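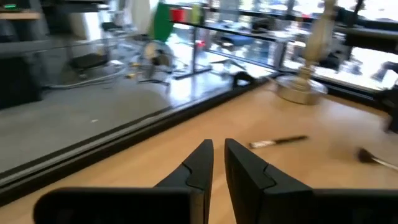 *Marker on the bench, December.*

**Notebook entry -- December, opened 09:10**

Subject: second pass over the stop-loss rule on the Lanz trade log. Continues from the November entry on position sizing.

The log supplied from the Drosemow desk holds 1596 closed trades. All were entered under the same breakout rule, with a fixed stop set at entry. The question for this pass is whether the fixed stop should be replaced by one that follows the price once a trade is in profit. The November entry left this open.

**Data**

Before any test was run, the log was checked against the broker statements. Discrepancies were found in 38 trades. Most were fills recorded at the order price instead of the price obtained. These have been corrected in the working copy and marked with a "c" in the last column. The original file has not been altered and should not be.

Six trades have no exit time at all. They were left out of every test that depends on holding period and kept in for everything else. Colleagues comparing totals between tables will therefore see a small difference, and this is the cause of it.

Costs are charged per side at the rate in the Arkik sheet. The November run used the old rate. Any figure carried over from that entry must be recalculated before it is placed beside a figure from this one.

**Method**

Three versions were run on the same entries:

- A: fixed stop, as traded
- B: stop moved to the entry price once the trade had gained as much as was first put at risk
- C: stop following the highest close, at the same distance as the original stop

Position size was held constant throughout. The sizing rule adopted in November was switched off, so that the effect of the stop could be read by itself. It will be switched on again for the third pass.

Where a day's range touched both the stop and the target, the stop was assumed to have been reached first. This is the harsher assumption and is the one used in all previous entries.

**Results**

Version B did less well than expected. It cut the average loss, as it must, but it also closed 134 trades at the entry price that went on to reach their target under version A. After costs, the trades it saved did not make up for the trades it gave away. The equity curve is smoother for the first part of the log and then falls behind and stays behind.

Version C was better than B and slightly worse than A on total return. Its largest fall from a peak was smaller than that of A, and the recovery was quicker. Most of the benefit came from long-running trades, where A handed back a good deal of open profit before the exit was reached. In quiet markets C was stopped out repeatedly, re-entered, and paid costs each time.

The split by market is uneven. Grains account for most of the improvement under C. In currencies there was none. The metals sample is too thin to support a view either way, and no statement about metals should be quoted from this entry.

**Errors made in this session**

The first run of C used the highest price of the day, where the rule calls for the highest close. The output looked far too good, which prompted the check. That run has been deleted. The chart from it was pasted into the shared folder for a short time before noon, and anyone who took a copy is asked to discard it.

The date format in the Arkik sheet differs from the one in the log. The import reads day and month the wrong way round without any warning whenever both readings are valid. A conversion step has been added at the top of the script. It is slow but it works.

**Discussion**

The difference in return between A and C is small enough that the choice should not rest on it. The fall from peak matters more to the desk, given how the accounts were handled during the last poor run. The log shows stops being widened by hand on several occasions in that period, always after a sequence of losses. A rule which is followed is worth more to the desk than a slightly richer one which is set aside under pressure -- although the log alone cannot show that C would have been followed any more faithfully.

It should also be recorded that the distance used in C was not tuned. It was taken directly from the original stop. Trying many distances and keeping the best would be easy, and the result would mean very little on a single log. If other distances are tested, the number of attempts is to be written down here with the outcome of each.

**To do**

- Repeat A and C on the Ziniditz log, with no changes to the rules
- Recalculate the November tables at the current cost rate
- Request the missing exit times from Drosemow
- Third pass with sizing switched on
- List the trades where the stop was widened by hand, with the account balance on each date

B is dropped from further testing unless the Ziniditz log gives a reason to bring it back.

Entry closed 16:40. Working copy saved under the Lanz folder, second pass.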